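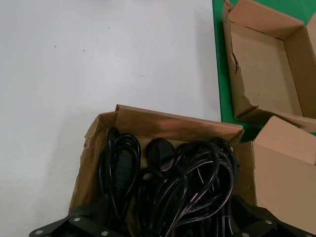 Packaging Test Technician (Corrugated Board)
Indcombe — Clolbridge site
Full-time, permanent

Reference: 2375
Posted: June 16, 2025

Indcombe tests shipping cartons, trays and inner packs for food and hardware suppliers. The Clolbridge laboratory has an opening for a technician on the corrugated board bench. The post reports to the laboratory supervisor and starts in July.

Duties
Condition and cut board samples to the written method.
Run edge crush, burst, puncture and box compression tests.
Inspect returned cartons for wall splits, crushed corners, failed glue joints and torn flaps, and record each defect by code.
Enter results in the Rikitz database on the day of test.
Check load cells against reference weights and log the readings.
Keep the sample store in order. Retained samples are held for 18 months, then pulped.

Requirements
High school diploma or equivalent.
One year of work in a test laboratory, print shop or box plant.
Able to read a caliper and a dial gauge without supervision.
Able to lift 40 pounds and stand for most of a shift.
Basic spreadsheet skills.

Experience with the Zapata compression frame is useful but not required — training is given in the first two weeks. Candidates who have worked only with solid board or plastic film may apply.

Hours and pay
Day shift, 7:00 to 3:30, with a half-hour unpaid lunch. Overtime is occasional and agreed in advance. Pay is set by experience under the technician scale, which is sent to all candidates called for interview. A signing payment of $2000 is made after 90 days of service.

How to apply
Send a resume and a short cover letter to the Clolbridge office, Room 1504, quoting the reference number. Interviews include a practical exercise: measuring board thickness and writing up a damaged carton on the standard form. Allow 90 minutes. Safety shoes are needed for the laboratory visit and can be borrowed at the front desk.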